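search the forum
Enter keywords
Advanced search

Board: Mobile Manipulation – Faults and Safety Notices
Topic: Unplanned finger closure after protective stop (Kasteck hand)

mtc_operations wrote:
This notice is submitted on behalf of our test group for the attention of other operators of the Kasteck hand. On Sunday, during a household handling session, the arm entered a protective stop while moving between a floor task and a table task. The operator acknowledged the stop on the pendant. The hand then closed without a command. No person was within reach and no injury occurred.

The Olludeck controller recorded 27 position faults on the same finger joint before the stop. The grip force limit was set to 80 newtons. The hand has been taken out of service until the cause is known.

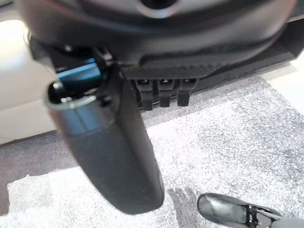

We had carried out the daily check that morning and found no looseness at the joint. The fault log shows that the position error grew over the session and was cleared each time by the automatic retry. We request that any group with similar log entries report them in this topic.

harrow_lab wrote:
Thank you for the notice. Our group recorded the same fault code in September. In our case the joint encoder cable had worn where it passes into the housing, and replacing it ended the faults. Please inspect the cable before returning the hand to service.

k.systems.review wrote:
I must respectfully disagree that the cable is the main concern. A worn cable explains the position faults. It does not explain why the hand moved on acknowledgment. Under our site rules, clearing a stop and restarting motion are two separate actions, and the controller should require both. This should be filed as a control fault, with the cable recorded as a contributing factor.

mtc_operations wrote:
The previous comment is accepted in part. The Morris safety relay worked as intended and removed power to the arm. The hand is supplied from a separate line and remained powered throughout. On acknowledgment it resumed the last grip command held in memory. For reference, the table task concerned mixed groceries, with fruit and small packaged goods placed close together.

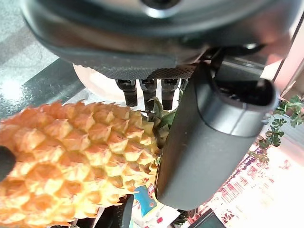 Table task: gripper finger beside the crown of the pineapple.

The automatic retry limit was set to 200, which was the value supplied with our configuration file. We have since reduced it to 3.

harrow_lab wrote:
A retry limit of 200 would conceal almost any developing fault. I would still begin with the cable – the retries had to be triggered by something.

deskside_fw wrote:
Is the separate supply line part of the standard installation? Our Masier mounting kit feeds the arm and the hand through one relay, and the hand loses power at every stop. The disadvantage is that it drops whatever it is holding, and our safety office required a padded tray for that reason.

k.systems.review wrote:
A dropped item is the lesser risk in a shared room. I do not consider the separate line acceptable without a hold function that has been properly tested.

mtc_operations wrote:
The separate line was installed at our own request so that held items would not fall. That decision is now under review. Until it is complete, operators at our site are instructed to stay outside the marked area when acknowledging a stop, and to switch off the hand supply first. The cable will be removed and inspected, and the findings will be posted in this topic.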